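Mug tree tips when only one side is loaded, and where to stand a cup with a straw

Posted by besard_k, 17 Sep 2019
Views: 3,357

I am laying out a drinks corner on a long table. The surface is covered in brown paper and divided into squares with blue tape so that each item has a fixed spot. The stand is a wooden mug tree with a round base and short pegs near the top. With one mug on it, it feels top-heavy when the table is bumped. Next to it I keep a tall cup with a straw. How much space should there be between the two, and does the peg matter?

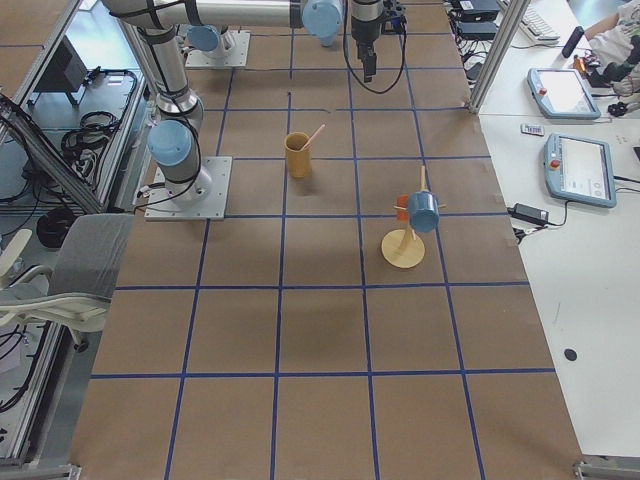
Mug tree with one light blue mug, yellow cup and pink straw to its left.

Ferdinand Trummer

The peg matters more than the spacing. A hanging mug moves the center of gravity off the pole, toward the mug. The stand tips when that point passes the rim of the base, so a wide or heavy base gives more margin. Weigh your mug. If it is over 500 g, hang a second one on the opposite side. You can also glue a steel disc under the base. I used a 600 g disc on a Flosberg stand in February and it has stayed upright.

For spacing, leave one empty square between stand and cup. Measure from the tip of the straw, not from the cup wall, if the straw leans toward the stand.

wyss_table

Just use paper cups.

Tranport

Partly agree with the above. Paper cups remove the hanging problem but are light, and a long straw can pull an empty one over. A bamboo cup with some weight in the bottom is better for straws. Keep the paper cup for drinks without one and give it its own square.

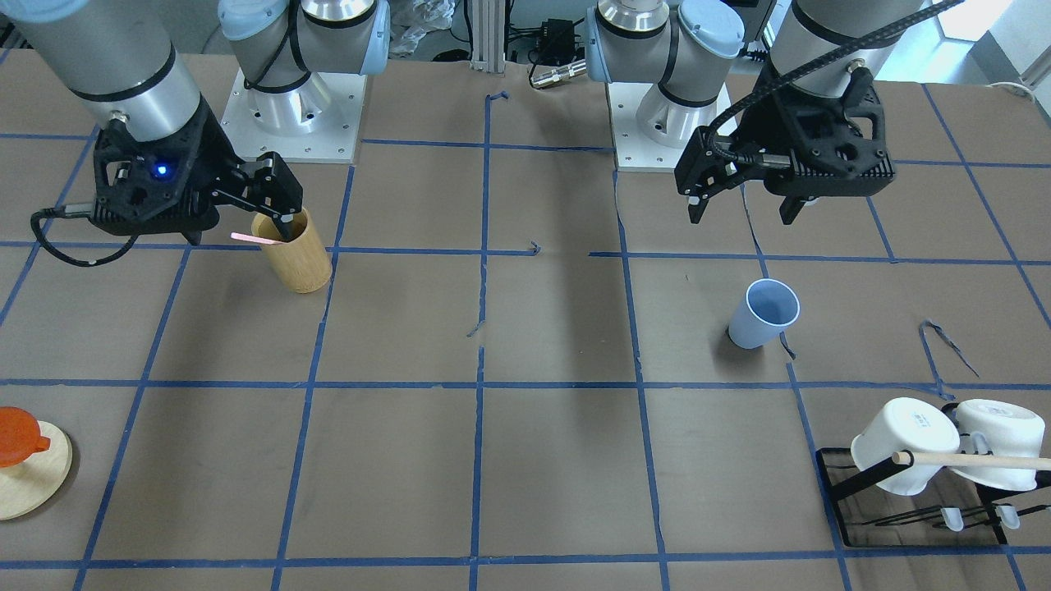 1 min read

On the straw itself: hold it near the upper end and lower it until it meets the bottom of the cup, then let it rest on the rim. If it still swings, trim it so that no more than 3 inches stand above the rim. Stand cups fully inside a square, clear of the tape. The tape edge is a small step, and a narrow cup placed half on it will rock.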